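How to Sort Out an Inherited Toolbox
By Leen Hamdan

When my uncle's toolbox came to me, it sat in the hall for the better part of a winter, and I stepped around it every morning with my coffee. If you have one like it, set aside an afternoon, put on some music, and let's get through it together.

Step 1: Lay everything out

Clear a good big surface and take the tools out of the box one at a time. Don't sort yet! Spread them in a loose row so you can see what you have, and resist the urge to start telling stories about each one (I lost a whole hour that way).

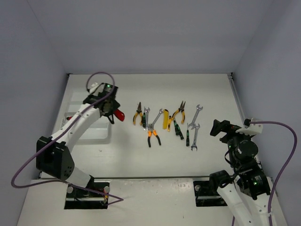 Step 2: Wipe and look

Go over each tool with a dry rag. Light rust comes off with fine steel wool and a drop of machine oil. Give it 60 seconds or so of rubbing before you decide it's a lost cause — old steel is more forgiving than you'd think. Check the handles for cracks, and put anything with a loose head to one side.

Step 3: Make your piles

I use keep, fix, and give away. Duplicates are the hard part, and in my case that meant screwdrivers, more of them than any family needs. Try each one in your hand and keep the one you'd reach for first.

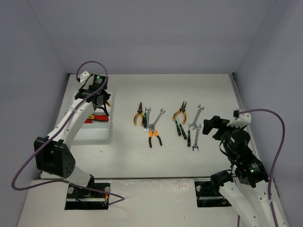 If you can't choose between two, keep both for now and look again in January. You'll know by then which one you've been using, and the other can go to a neighbor who's just moved into a first apartment.

Step 4: Give each keeper a home

I ended up with a canvas roll for the small things and a row of hooks by the back door for the rest. Hang the heavy tools low, where they won't land on a foot. Label the hooks with masking tape for the first few weeks, until everyone in the house has learned where the pliers live, and wipe a little oil on the metal parts before you close up for the day.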